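Retail Display and Storage, Unit 4: Headwear and Small Accessories
Handout for 15th October

Reading: Morrison, chapter 8 (the section on shelf depth only).

Hats and caps are sold by shape. A crushed crown or a bent brim will send a customer to the next rack, even when the fabric is fine. Most damage happens before the item reaches the sales floor, in the carton or in the back room.

Terms to know
Crown: the part that covers the head.
Brim: the stiff or soft edge that sticks out from the crown. On a cap it is often called the bill or visor.
Form: anything that holds a hat in shape from the inside.
Facing: one item showing its front to the customer.

Display forms fall into two groups. Solid forms fill the crown and support all of it. Open forms, such as wire stands, touch the hat at a few points only. Open forms weigh less and let more light through a window, but a soft crown can sag between the contact points. 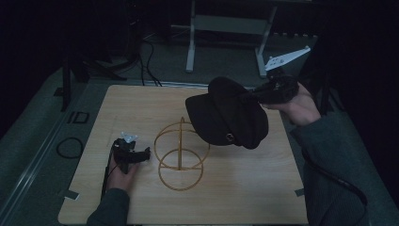
Height matters more than most new staff expect. Items between waist and eye level sell first. In the Holluvier case study, the store moved its caps up from a bottom shelf in August and changed nothing else. Compare the before and after tables in your packet. Unit sales for the period were 1,452. Note which colors did not move at all.

Storage rules
Nest caps by pushing in the back half of the crown, never the front.
Stack no more than 24 to a carton.
Keep felt away from heaters.

For next time: draw a wall plan with 39 facings, label each shelf height, and bring it to class. Hamish Morrison will collect them at the start.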